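**Progress report to Zernow: door-opening software, second reporting period**

Submitted by Mizanur Saha, Plurnmont
Mar 24, 2022

The period covered by this report was spent on the simulation stage of the work plan. The planner and the grasp controller were joined into a single program, named Stesby, and the first full set of door trials was completed. The physical trials remain scheduled for the next period and no change to their budget is requested.

**Work completed**

The approach planner was rewritten. The earlier version worked out one path to the handle and followed it to the end, which left no means of correcting a poor first estimate of the handle's position. The present version takes a new estimate from the wrist camera at each step and adjusts the path accordingly. The change took longer than the work plan allowed, chiefly in the part that decides when an estimate should be disregarded.

Stesby was then run on 3,979 simulated attempts. The start position of the arm, the type of handle, the surface of the door and the lighting were varied between attempts. Lever handles were given priority, as agreed at the December review, and the set includes levers that rest in a vertical position.

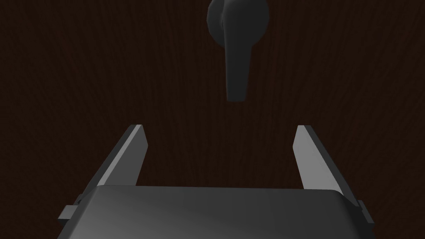

Of these attempts, 1,208 ended without a secure grasp. The failures were sorted by cause using the recorded joint positions and contact forces. The largest group came from errors in depth on dark doors with dark handles, where the estimate placed the handle further away than it was and the fingers closed too late or met the door. A second group came from the planner choosing a wrist angle from which the lever could be held but not turned. This group is regarded as a planning fault and is being dealt with separately.

A further 101 attempts were stopped by the force limit. The limit was set low on purpose and will be reviewed before the physical trials begin.

**Tooling**

The replay tool supplied by Çınar has been brought into regular use. Any attempt can now be run again from its log with the same starting values, and changes to the controller are tested against a fixed group of past failures before they are accepted. Nine faults in the controller were found and corrected by this means.

**Matters outstanding**

The wrist angle check is written but has not been tested on the full set. The depth correction for dark surfaces is at an earlier stage, and two methods are under comparison. A decision between them is required before the camera settings for the physical arm can be fixed.

Zernow is asked to confirm the list of door types for the physical trials, and to state whether round knobs are to be included. The present gripper settings were prepared for levers only.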